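Mosthorpe Hall – Kitchen and Back Rooms
Quarterly safety checklist with comments
Month: August
Previous check: May

Each item is marked OK, ACTION or N/A. Comments go under the item. Actions still open from May are marked with the letter M.

1. FIRE AND EXITS

1.1 Rear exit opens fully from inside – OK

1.2 Exit route clear – ACTION (M)
Stacked chairs again in the passage by the boiler cupboard. Moved on the morning of the check. They need a permanent place and the passage is not it.

1.3 Extinguishers in date, pins in place – OK
The bracket on the kitchen extinguisher is loose. One new screw needed.

1.4 Fire blanket by cooker – OK

1.5 Emergency lights – ACTION
The lamp over the rear exit went out after 14 minutes on test. Hamer have been asked for a price on a new battery. Until it is changed, no evening bookings in the back rooms.

2. WATER

2.1 Hot tap at kitchen sink – OK

2.2 Hand basin, back lobby – ACTION
Too hot at the tap. The mixing valve wants resetting. Notice put up for now.

2.3 Little-used outlets flushed – OK
Outside tap and cleaner's sink both run weekly and the log is signed.

2.4 Leaks – OK
The stain on the lobby ceiling is the old one. Pencil line drawn round it in May and it has not spread.

3. WORKTOPS AND TABLES

3.1 Surfaces sound, no splits or raised edges – OK
Run a hand along every joint, along the strips and then across them. A joint that has opened will catch a fingernail before it can be seen. 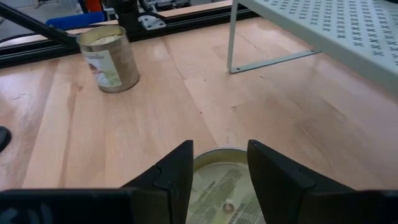 Hirers' comments book, unsigned: could we please have something in writing about what we may use to clean the wooden tops? One sheet says soapy water, the other says spray, and the spray left the long worktop sticky for our whole session.

Reply entered in the book: soapy water, well wrung cloth, dry straight after. The sheet mentioning spray was out of date and has been taken down.

3.2 Tables stable, fixings tight – ACTION
Folding table 2 rocks. Foot missing at one corner. Label tied on and table put in the store.

3.3 Trestles lock open – OK

4. ELECTRICAL

4.1 Sockets and switches undamaged – OK

4.2 Portable appliances labelled and in date – ACTION
The urn is overdue. Cordero did everything else in the kitchen and the urn was out on loan that day. Not to be used until tested.

4.3 Extension leads – OK
One lead thrown away, outer cover nicked near the plug. Cost of replacement is within the allowance.

4.4 Distribution board accessible – OK
Cupboard key is number 88 on the key board. The tag had faded and has been rewritten.

5. GLASS, CROCKERY AND SPILLS

5.1 Chipped items removed – ACTION
Mugs are fine. 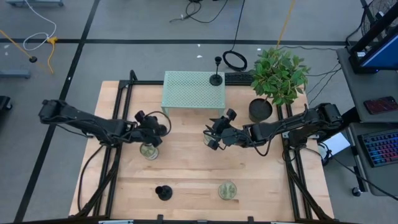 Chips turn up at the rim more than anywhere, and the usual cause is stacking wet tumblers inside one another. Anything with a chip goes in the breakages bin, wrapped, and not back on the shelf for someone else to find. Hirers often ask what counts as glassware for this item. It covers everything made of glass that gets put down on a table, clear cups with something in them like the two on the wooden top included, so check those when they are emptied and washed. Several tumblers taken out this time and the shelf needs restocking.

5.2 Breakages kit complete – OK
Dustpan, thick gloves, newspaper, tape.

5.3 Spill sign available – ACTION (M)
Still only the one, with a broken hinge. Kendik have them in stock. Please just order it.

6. FLOORS

6.1 Free of trip hazards – OK
Mat at the back lobby lies flat now that it has been turned.

6.2 Threshold strips – OK

7. FIRST AID

7.1 Box complete and in date – ACTION
Eyewash expired. Plasters low.

7.2 Accident book in place – OK
No entries since May.

Open actions to be cleared before the next check in November. Items 1.5 and 4.2 come first. Order reference for the lamp battery is 1398 – please quote it when ringing Hamer.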